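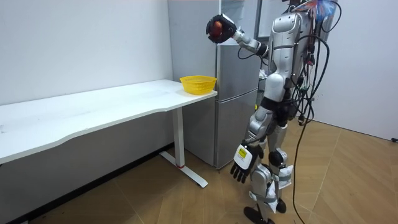 My mother rang in March to ask what I was doing about lunch. I'm a grown man with a mortgage, so the question stung, mostly because the answer was crackers over the sink. I'd read somewhere that people who work from home either eat all day or forget entirely, and I had managed to do both, usually before 2. So I made a rule, the sort you make when you've run out of willpower: a piece of fruit first, then whatever disgrace I fancied. A round, reddish-brown fruit, probably an apple, held up in front of a silver fridge is more or less the rule in full. Stop at the fridge door, eat the apple, then see if you still want the leftover pizza. (I always still want the leftover pizza.)

Femke Jacobs, who shares my back fence and has opinions on most things that grow, reckons the trouble is my apples. I buy whatever's on special, keep them in the crisper until they taste of onion, then complain that fruit is overrated. She leaves hers out on the bench and eats them at room temperature, like a person in a painting.
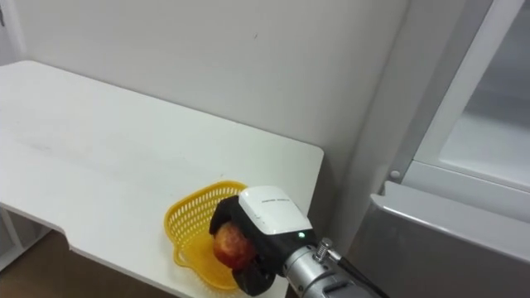 I tried it her way for 29 days. The flavour did improve, I'll give her that, though they went floury by the end of the week and I ended up stewing two of them with cinnamon at 11 at night, which I don't think was the lunch my mother had in mind. She's since rung to ask about dinner. I told her the line was bad.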